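**Off-white** is a general name for colours that are close to white but carry a small amount of another colour, most often yellow, red, grey, green or blue. The word is used in house painting, paper making, cloth dyeing and pottery. It has no fixed limits. A shade sold as off-white by one maker may be sold as pale grey, cream or simply white by another.

## Name and range

The older trade words for these colours were taken from materials: ivory, bone, chalk, eggshell, linen, parchment, milk. Many are still in use. "Off-white" itself is a plainer term and is used when the exact tint does not matter or has not been settled.

Off-whites are usually sorted into warm and cool. Warm off-whites lean towards yellow, red or brown. Cool ones lean towards blue, green or a clean grey. A third group, often called neutral, has so little tint that most people cannot say which way it leans until it is placed beside something else. The Skivavow card, a shade card first printed for decorators in Nurnolby, lists 133 off-whites under these headings. Its compiler, Leszek Borkowska, placed 44 of them in the neutral group and noted that printers and painters disagreed on several.
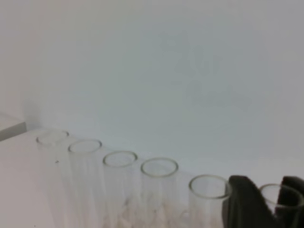
Why do two off-whites that look the same in the shop look different at home?

The light has changed. A shop is often lit evenly by lamps of one kind, while a room gets daylight from one side and lamplight in the evening, and each brings out a different part of the tint.

## How off-whites are made

Most modern white paint is based on titanium dioxide, a white powder with strong covering power. Without any tint it gives a bright and slightly cold white. To make an off-white, small amounts of coloured pigment are added to the base. Yellow ochre and raw umber are common in warm shades, and black with a touch of blue or green in cool ones.

The amounts are small, and errors show easily. One drop too many of a strong pigment in a small tin can move the colour by a full step on the card. For this reason painters are advised to buy enough for the whole room at once, or to pour several tins together into one large bucket before starting. This second method is known as boxing the paint.

Older off-whites came about in other ways. Limewash is white when pure, but lime burned from stone containing iron or clay gives a cream or buff tone. White lead paint bound in linseed oil yellowed as the oil aged, particularly in rooms with little daylight. The lead in it is poisonous, and its use in homes has been banned or limited in many countries.

## Effect of light and surroundings

A pale surface reflects most of the light that reaches it, so it takes on the colour of that light more readily than a dark one. It also picks up colour from whatever stands near it. A green lawn outside a window can turn a ceiling faintly green, and a red carpet will warm the lower part of a wall. 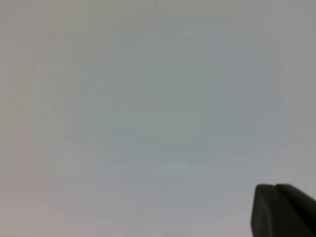 Shift of hue across a single surface is the usual cause of complaints about off-white paint. People expect a smooth coat to have one colour from end to end, and are surprised when it does not. The change is often gradual, with no line where one tone stops and the next begins. A pale grey may look pinkish-beige along the left and drift to a greenish or bluish grey towards the right, as it does in the close view shown with this section. Photographs can add a shift of their own, as cameras correct for the colour of the light and do not always do it well.

In the northern half of the world, rooms with windows facing north get cooler daylight for most of the day, and warm off-whites are commonly suggested for them. South-facing rooms can take cooler shades. These are habits of the trade and do not always hold. Trees, nearby buildings and the colour of the floor can matter more than the direction of the window.

Sheen matters too. A matt finish scatters light and hides small dents, while a glossy one reflects the room and can look darker or lighter depending on where the viewer stands. The same off-white in matt on the wall and gloss on the door frame will rarely look like a single colour.

## Choosing and testing

Small printed samples are a poor guide, partly because they are seen against the white of the card. The common advice is to paint a large sheet of lining paper, let it dry, and move it from wall to wall at different times of day. Two coats are needed, as the first often lets the paper show through.

The painter Konrad Śliwiński, who worked on the Arrieta reading rooms, used boards for this and kept 4 of them for each shade, one for every wall. His working notes record 578 trials – many of them repeats of the same few colours under new lamps.

When two off-whites are used together, the difference between them should be clear enough to look planned. 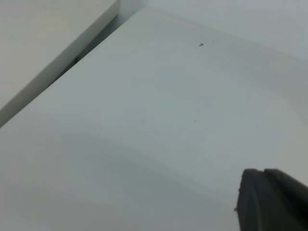 A pair that is too close may look like a mistake, or like one paint that has aged unevenly. Decorators tend to keep both shades on the same side, warm with warm or cool with cool, and to let one be plainly lighter. Trim is often the lighter of the two, although in older houses it was sometimes darker so that knocks and finger marks showed less.

## Other uses

Paper is naturally off-white unless it is bleached or treated. Book papers are often left cream, as many readers find a bright white page tiring. Office papers commonly contain brighteners that turn invisible ultraviolet light into blue light and make the sheet look whiter by day.

Unbleached wool and cotton are off-white as well. Cloth sold as "natural" or "ecru" is usually in this state, though some is dyed to match. The Zitell mill sold both kinds under one name until buyers asked for them to be listed apart.

## See also

- Beige
- Distemper (paint)
- Limewash
- Shade card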